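Gurnier Open Day

The Gurnier Open Day is a yearly public event held in July at the Gurnier robotics workshop in Mets. It shows visitors how robot arms are taught to do household tasks. The event is free and usually draws over 200 people.

Program

Visits start with a short talk, followed by simulated demonstrations shown on a large screen. The simulations run on Zellura, a program developed at the workshop. The best-known task is the drawer task, in which a white arm with a black two-fingered gripper works at a reddish-brown wooden cabinet with a microwave oven on top.

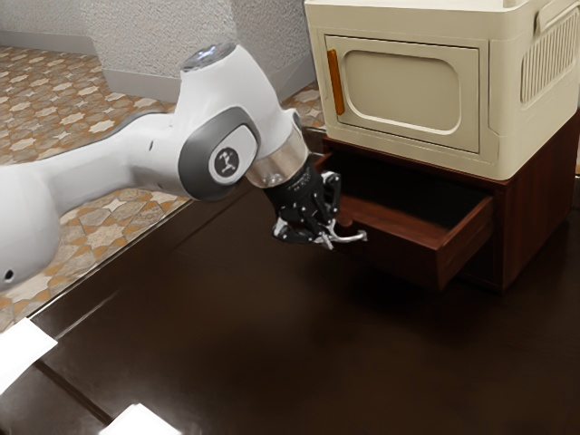

Visitor sessions

After the talk, visitors may steer the simulated arm themselves in groups of 7. Each session is led by 2 staff members, who explain how the joints move and how a run is scored. Children under ten need an adult with them.

History

The open day was first held as part of the Ekisano technology fair and became a separate event 3 years later. The drawer task was added the same year.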